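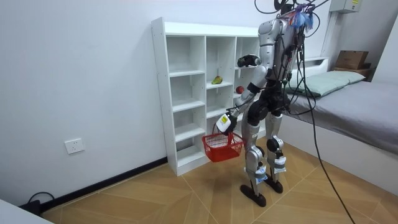

Print | E-mail this entry

13/03/2019

OK, glaze notes, before I forget all of it. Mortimer Obi and I opened the big kiln this morning and the Brondska blue is finally doing what I wanted! Deep where it pools, almost gray on the rims, and no crawling on any of the bowls from the top shelf. The bottom shelf is another story (pinholes all over, and the two tall mugs stuck to their cookies, so that's an afternoon with the grinder).

What changed from the last load: I sieved the glaze twice, let the bisque dry overnight after washing it, and slowed the climb near the end. I know, I know, three changes in one go. Mortimer has already given me the speech.

The log has us at 2,000 degrees F when I went to get lunch, which matches the cone pack. The Eberhard controller threw its door error again, cleared when I pushed the lid down. Firing number 501 on this set of elements, going by the sheet taped to the wall, and the middle coil is sagging. Fatetti quoted 3,265 for a full set plus the relay – ouch. I'd like to hold off until May if the coils will let me.

Clay: the new Pruvska stoneware throws like a dream but it shrinks more than the old stuff. My lidded jars came out with lids that rattle. Could be that I dried the lids too fast on the windowsill, so next batch the lids stay on the pots, under plastic, the whole way. If anyone else has used it for jars, write in the margin here and tell me what you did.

To do: mix a half bucket of the blue with a bit less water. Same clay, same firing, bottom shelf only, and see if the pinholes come back. Scrape and rewash shelf 2 – the drips near the edge are mine, sorry. Also, whoever has my good trimming tool, the one with green tape on it, please put it back in the jar by the wheel.

Mortimer wants to try the blue over the iron slip. I said go for it, on test tiles!

This site uses cookies to remember your settings. Accept | Read more

Recent entries
Iron slip, second try
Why the small kiln trips the breaker
Reclaim bucket: what not to put in it
Wax resist on dry bisque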